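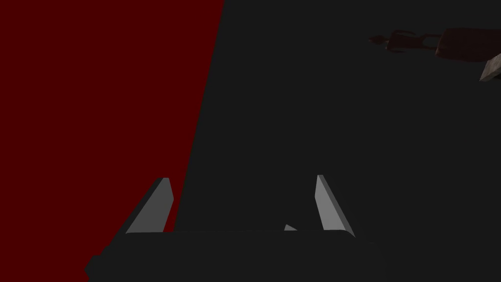 Bank froze a transfer and wants "source of funds" papers, what do I send?

Posted in Banking and Payments, February

I run a small import business under the name Jomberg. We buy used machine parts and sell them on. Last month a customer paid us by wire from abroad, 2000 dollars as a deposit on a bigger order. The bank put a hold on it and sent me a form asking for the source of funds, the purpose of the payment and "beneficial ownership information for the remitting party." The remitter is a trading company called Prusthorpe. I have dealt with them twice before by card with no trouble.

The letter says I have 30 days to answer. It doesn't say what happens after that. I have the invoice and some emails. I don't have anything that shows who owns Prusthorpe and I am not sure they will tell me. The person at the branch said she couldn't discuss it. Am I being accused of something? And can I ship the parts in the meantime?

Deividas Kivi

--------

jelínek_exports

You are probably not being accused of anything. Banks have to look at payments that match certain patterns, and a first wire from a foreign trading company is a common one. The branch staff usually can't see the case, and if they can they often aren't allowed to talk about it. Write to the address on the letter and put the case number on everything.

What I sent when it happened to me:

Signed invoice, with the same amount as the wire. If it was a deposit, send the full order confirmation too so the numbers make sense.
The emails where the order was agreed, as PDFs with the dates showing.
Records of the 2 earlier sales.
A one-page letter saying what the goods are, where they are going and who ordered them.

For the ownership part, ask Prusthorpe for their company registration extract and a signed statement naming the owners. A normal company gets asked for this and will have it ready. If they don't want to give it, say so in your letter to the bank. Don't guess at names.

Don't ship until the money is released. The bank can send the wire back and then you are out the parts.

Mine took three weeks. They asked one more thing in the middle, which was the shipping papers from an older order.

--------

Giteo724

just move to another bank, they all do this to small businesses and leave the big oil guys alone

--------

marta_books

Changing banks won't free up the held payment, and the new bank will ask why you left. I do bookkeeping for several import companies and agree with most of the first reply.

Two things to add. Check that the wire came from an account in Prusthorpe's own name. If it came from a different company or a private person, that may be what caused the hold, and you will need a written explanation from the customer of why a third party paid. Also check the country the goods are going to and whether the parts need an export license. Some machine parts do, even used ones.

If you can't get everything together in time, write before the deadline and ask for an extension. Keep a copy of what you send. If the bank starts talking about closing the account, or if the amounts get a lot bigger, pay for an hour with a lawyer who handles bank compliance.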